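Robots need rules, just like the swimming pool does! My favorite one at our shop in Hollis is easy: know what's on the table before anything moves. 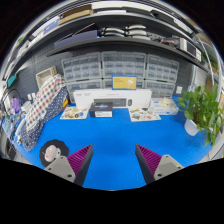

Words by Meifang Yan | Robot Rules for Kids

Rule two is about fingers. Yours stay out of the gap between the gripper's fingers, always (even if you're super quick).
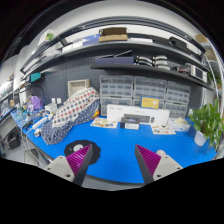 Rule three is my bossy one. If anybody yells "Stop!" then everybody stops, and I mean grown-ups too. My friend Vasanthi Munasinghe once yelled it over a sneeze, and we all froze! 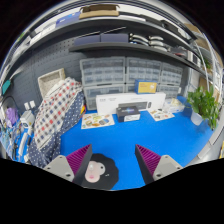
Picture cards and a plant on the blue tabletop.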